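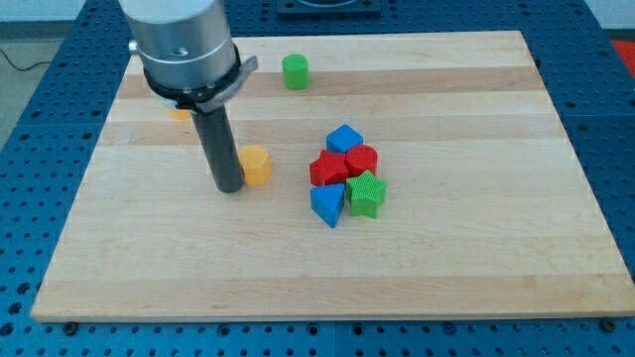
Maple board, pale and honey-toned strips.

Shop > Kitchen > Wood Care > Villel Board Oil and Wax Set

Villel Board Oil and Wax Set
Item 229

We have been selling the oil on its own for years and people kept asking for the wax to go with it, so at last they come together in one box! You get a 200 ml bottle of Villel Board Oil, a tin of Villel Board Wax, a cotton cloth for each and a folded card with the directions on it. Everything you need to look after a cutting board, a rolling pin, a salad bowl, a butcher block counter or that drawer full of wooden spoons that have gone pale and fuzzy.

The oil is plain food-grade mineral oil. It has no scent and no color, and it doesn't go rancid the way olive oil or sunflower oil does when it sits in wood (please don't use those, however handy the bottle is). The wax is the same mineral oil melted with beeswax until it's about as stiff as cold butter. It smells a little of honey when you first open the tin and then hardly at all once it's on the wood.

Ostap Melnychuk makes the wax for us in small pots at his shop in Torner, and he has been fussing with the recipe for as long as we've known him. The version in this set is softer than the one we used to carry. The old tin was lovely stuff but you had to warm it in your hands first, and in a cold kitchen in January you could stand there for quite a while. This one scoops out with a finger. If you bought the old one and loved how hard it was, write to us – he still makes a few of those and we can usually get hold of one.

What it's good on

Maple, cherry, walnut, beech, birch, acacia, olive wood and bamboo all take it well. Maple is the one most people have at home and it's a pleasure to oil, the grain wakes up right under the cloth. Walnut goes very dark and rich. Bamboo drinks less than you'd expect, so go light and wipe it down well or it will feel greasy for days.

Striped boards glued up from different pieces of wood are fine too. The strips may soak up oil at different speeds, so you can see one stripe still shiny while its neighbor has gone dull and is ready for more. Just keep going until the whole face looks even. I think these are the most fun of all to do, the stripes stand out so much more when you're finished.

It isn't meant for boards with a hard varnish or lacquer on them. The oil will sit on top and do nothing. Try a drop of water if you don't know what you have: on bare or oiled wood that's ready for a new coat it will slowly sink in and leave a dark spot, and on varnish it will stay up in a bead all afternoon. (A freshly oiled board will bead water too, so this only tells you something on a board that looks dry.)

How to use it

Wash the board with warm water and a little dish soap, both sides, and stand it on edge to dry overnight. Overnight really does mean overnight. Oil over damp wood gives you blotches.

If the surface feels rough, rub it with fine sandpaper along the grain and brush off the dust. 220 grit is what we use and most hardware stores have it.

Pour a puddle of oil about the size of a pancake in the middle and spread it with the first cloth. Do the face, the back and the edges. End grain is thirsty, so go back to the two short ends a second time. Leave it for an hour or so, look for dry patches, and give those some more. A brand new board can take three or four rounds before it stops drinking, and an old neglected one can take even more.

Wipe off whatever is left on the surface and let it stand until the next day. Then take a little wax on the second cloth and rub it in with small circles, a thin coat all over. Wait 20 minutes and buff it with a clean part of the cloth until your hand slides across it. That's the best part, you won't be able to stop touching it!

Lay the used cloths flat to dry before they go in the wash, and wash them apart from your good towels.

How often

A new board likes oil once a week for the first month. After that once a month is plenty for most kitchens, and the wax every second or third time. Go by looks more than by the calendar. When the wood turns chalky, or when water leaves dark marks where it used to roll off, it's time. Houses with wood stoves or strong heating will need it more in winter.

Safta Sima, who runs the counter at our store, oils all her boards on the first of April and the first of October and says she'd never remember otherwise. Her oldest one came from her grandmother and has a dip worn in the middle deep enough to hold an egg. It still gets used every day for bread.

Getting rid of stains and smells first

Oil will lock in whatever is there, so clean up beet and turmeric stains before you start. Coarse salt and half a lemon works nicely: sprinkle the salt, scrub with the cut side of the lemon, let it sit five minutes and rinse. For onion and garlic use a paste of baking soda and water the same way. Old black marks from a wet can or a cast iron pan are harder, and those usually need sanding.

And keep boards out of the dishwasher. The heat opens up the glue joints and the wood cracks, and no oil in the world puts that back together.

What's in the box

Villel Board Oil, 200 ml, bottle with a flip cap
Villel Board Wax, screw-top tin
2 cotton cloths, washable
Directions card

The bottle does a good many average boards, depending on how dry they are. The wax lasts much longer than the oil, so most people end up buying a second bottle before they're halfway down the tin. Refill bottles are sold separately on the Wood Care page.

Price: $54
In stock, ships within two working days

We know that's more than a bottle from the drugstore, and plain drugstore mineral oil is perfectly all right if it's the food-grade kind. What you're paying for here is mostly the wax, and the cloths, which are thick and don't shed lint all over your nice clean board.

Goes well with

Tranley Bench Scraper. A stiff flat blade with a beech handle, great for getting dried dough off a board without gouging it. The handle likes a bit of wax too.

Upadhyay Board Stand. Holds two boards upright with air on both sides while they dry. We had these in last year and they sold out before we'd even put up a picture, so there is a bigger order this time.

Questions we get a lot

Is it safe with nuts? There are no nut oils in either the oil or the wax. Mineral oil and beeswax, that's the full list.

Is it vegan? The oil is. The wax has beeswax in it, so no. You can use the oil alone and just do it a little more often.

Can I use the wax without the oil? On a board that's already well oiled, sure. On a dry one it stays near the surface and wears off fast.

My board is sticky. Too much left on. Rub it hard with a dry cloth, or set it somewhere warm for an hour and then rub it. Sticky wax comes right off after that.

Can I oil just the top? Please do both sides! A board that's oiled on one face takes up water unevenly on the other and starts to cup, and then it rocks when you chop.

Does it go bad? Keep the oil capped and the tin closed, away from the stove, and they'll be good for years. If the wax goes soft in a hot summer put it in the fridge for an hour.

Will it work on knife handles? Yes, on bare wood handles it's beautiful. Put a dab of wax on your finger and work it in, then wipe the blade clean before you cut anything.

Page updated 3/28/24. The new soft wax is in every set shipped after that date.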